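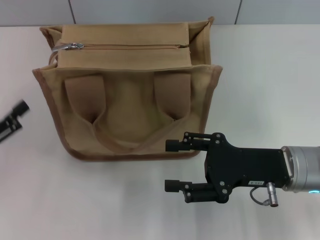 Wanda Ferreira

Setting the approach pose for soft bags

In this tutorial we tune the approach step of the planner for a canvas tote bag. I assume that you have finished part 3 and that both arms are already calibrated to the head camera.

A bag is more difficult than a box because the handles hang over the front and the cloth bulges. If you give the whole point cloud to Gillell, it will often choose a handle as the grasp target. We want a lower corner instead.

1. Open the file approach.yaml and set target_region to lower_corner. The dark trim helps very much, the segmenter finds it well against a white table.

2. Set standoff to 16 mm. This is the distance between the fingertip pads and the cloth before the last move.

3. Keep the gripper open until the approach state is finished. In the Vukberg driver this is the option hold_open, and it is off by default.

4. Give the other arm a waiting pose on the opposite side of the bag. Do not park it far away – the second grasp will then need a long path, and the planner may time out.

5. Run the planner with the flag --dry first. Look at the path of each wrist and check that the cable loop has free space above the table.

If you get error 284, the planner has found no path without collision. Raise the wrist by 13 mm and plan again. When the error stays, the table height in your world file is probably wrong.

The closing force is set in a different file, and I explain it in the next part.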